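Caderno da oficina: colas de amido, segunda ronda
Tempo de leitura: 3 min

Setembro, fim da manhã. Retomo os ensaios da cola de trigo para as lombadas.

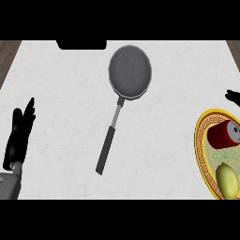 O Fiifi Nartey continua convencido de que a receita da Riedl aguenta melhor a dobra do que a nossa. Pode ser. Por enquanto tenho a palavra dele e uma folha do fornecedor que fala em "adesão superior" sem dizer superior a quê. Pedi os dados e mandaram-me um folheto.

Montei 66 tiras de papel japonês sobre tela, metade com a nossa cola e metade com a Riedl, tudo do mesmo lote de papel (Skitano, o de gramagem baixa). Secagem sob peso, entre mata-borrões, de um dia para o outro. A ideia era dobrar cada tira até descolar e apontar o número de dobras. Parece simples e não é: a partir de certa altura deixa de ser claro se a tira descolou ou se o papel delaminou, e quem está a contar decide conforme lhe apetece. Vi-me a fazer isso. Às dez e tal já estava a ser mais generoso com a nossa.

Resultados crus: a melhor tira da Riedl foi às 498 dobras, a melhor da nossa ficou nas 208. Dito assim, o Fiifi ganhou. Só que as melhores tiras não me dizem grande coisa, e na mesma série da Riedl há 3 que abriram quase logo, com a cola ainda baça por dentro. Má mistura? Pincel gasto? Não apontei quem preparou o quê, erro meu. A mediana faço depois, com calma, e sem o Fiifi a olhar por cima do ombro.

Outra coisa que me incomoda: a nossa cola foi cozida na véspera e a Riedl abriu-se na hora. Toda a gente diz que a cola de trigo repousada trabalha melhor. Eu também o digo aos estagiários. Fui procurar de onde vem essa certeza e encontrei três manuais a citarem-se uns aos outros.

Sobre o conservante da Wunmont, fica de fora até haver ficha técnica completa. "Isento de substâncias agressivas" não é composição nenhuma. Se alguém quiser usar nos livros de contas da caixa Galel, que não conte comigo para assinar o relatório.

O que falta:
- repetir com as duas colas preparadas na mesma manhã, pela mesma pessoa
- etiquetar as tiras com código, para quem dobra não saber qual é qual
- definir por escrito o que conta como falha (proponho meio centímetro aberto, o Fiifi quer um)
- ver o higrómetro da sala de secagem, que marca o mesmo valor desde que choveu e não me parece de fiar

Nota do Fiifi, à margem: "a nossa cheira a azedo ao terceiro dia". É verdade. A Riedl ainda não teve terceiro dia, portanto a comparação fica em aberto.

Não mudar a receita da bancada até à próxima ronda.

Este site utiliza cookies para melhorar a sua experiência. Ao continuar a navegar, aceita a nossa política de cookies.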